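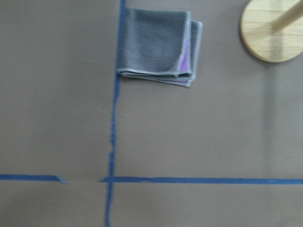

Folded towel and wooden stand in a taped section of the bench.

Nirnard prep cell, staff gallery
Posted May 29, 2025 by Rozália Beneš

The cell handles repetitive cold prep at the Urban site. Three prep hands now rotate through it as cell attendants – grade and hourly rate unchanged. Their work has moved from portioning to layout, restocking and fault logging.

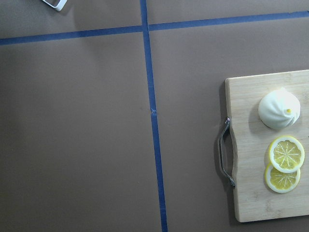 Bun and lemon slices on the cutting board, metal handle to the left.

Attendants set each item within its tape lines, per layout sheet 113. Rostislav Kratochvíl has asked that worn tape be reported at handover.

Ice service is the next task to be reorganised.

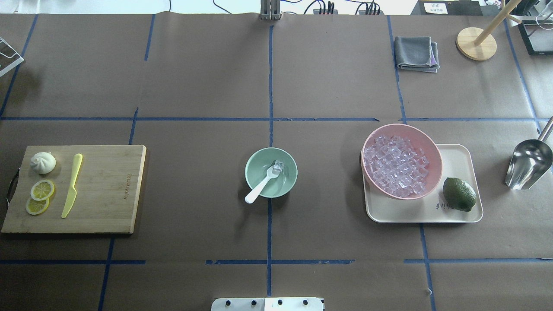

Scoop and spoon stay on the attendant's checklist until the June review. Colour codes for bowls are listed on sheet 5.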